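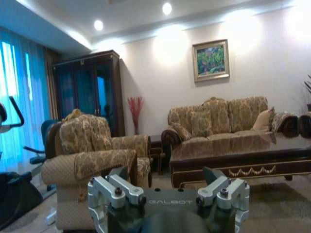
Taking a group to a home robot open day, what should we expect?
Posted by Yanling Hao in Outings and Visits, August 2018

Hello everyone, and thank you in advance to anybody who reads all of this, as I know I go on a bit. I run the monthly outing for our neighborhood club, and this time we have been offered places at the open day Musska is holding at the Tikar house. From what I understand it is an ordinary furnished home where they show a robot tidying and fetching in the living room, with the people who work on it standing by to talk. We have 20 names down already, mostly retired folks, two of them with walkers, and one grandson of nine who has talked about very little else since I put the flyer up.

My worry is that I have never been to one of these and I don't want to march everybody in there and find there are no seats, or that it is over in ten minutes. How close do they let you get? Is it all right to bring something from home and ask if the robot can pick it up? (One of our ladies wants to bring her glasses case, which she loses daily.) And is it loud? Several of us wear hearing aids and a whining motor can be very tiring. The lady on the phone was lovely but she only knew about the parking.

I would be so grateful to hear from anyone who has been, even if it was a different one.

Dehua Yu

Hi Yanling! I went to the spring one with my sister and her husband and we had a very nice time, so please don't worry too much. I'll try to take your points in order, though I'm sure I'll wander.

They split you up. A group your size will not all go into the living room together, so ask for two sessions back to back and tell them about the walkers when you book. The half that is waiting gets tea in the room across the hall, and there are chairs in there. During the session itself you mostly stand behind a strip of tape, but they brought out folding chairs for the people who asked, and I would have them promise you those ahead of time. Our session ran 70 minutes with the talking, and I'd say the talking was more than half of it.

As for how close, you stay behind the tape while the arm is moving. Afterward they stopped everything and let us come up and look at the fingers and ask whatever we liked. My brother-in-law spent so long on the bolts and the little links that my sister had to go and fetch him. It is a pinching sort of hand with two sides that come together, and I think people who were expecting a hand with five fingers were a little let down at first, but they came around once it got going.

Do bring the glasses case. When we were there they took things from the visitors and tried them one at a time. A rolled pair of socks went very well. A set of keys on a ring did not, it dropped them twice and on the third go the young man running it said he would rather leave it there, and everyone clapped anyway. I would warn the grandson that it is slow. It goes up to a thing and waits, and then goes a bit more — if he is picturing the movies he may get fidgety. Ours did cushions on and off a sofa for a good long while, and I found it restful, but I am sixty-eight and I like watching people park.

It was not loud. There is a hum and some clicking. The hard part for hearing was the speaker, who kept turning to face the robot when he talked. I'd ask for somebody to use a microphone.

One more thing, wear layers, they keep the air conditioning very cold in there. Hope you all have a wonderful day and please come back and tell us!

Peiyu Mao

went to the Flesent one not this one. parking was terrible. toilets upstairs only, check that for the walkers

Bronisława Domański

Good afternoon, Yanling. I help with visitor bookings for a different house in the same program, so I can add a few practical bits to what Dehua has written, which all sounds right to me.

Please send your list of names ahead of time with a note beside anyone who needs a seat, and put the child's age down too. Children are welcome but must stay with an adult, and an adult of their own, please, since one lady minding four of them is hard on everybody. Bags and canes should be kept back from the tape. Walkers are fine, and if you mention them we park them at the side within reach of their owners.

For things brought from home, we say nothing over 300 grams, nothing made of glass, and nothing you would be sad to see fall on the carpet. A glasses case is perfect if the glasses are taken out of it first! I would write the owner's name on a bit of tape too.

Photographs have been allowed at every visit I have worked on, without flash while the robot is moving. If you are coming by bus, the 110 stops at Shao and it is a short walk from there with one curb that is higher than it looks.

Yanling Hao

Thank you all so much, this is exactly what I needed. I have called back and we have two sessions and eight folding chairs, and the toilet is on the ground floor (thank you Peiyu, I would never have thought to ask). Tianyou Lu is going to carry the glasses case so that it does arrive. I will report back after the visit.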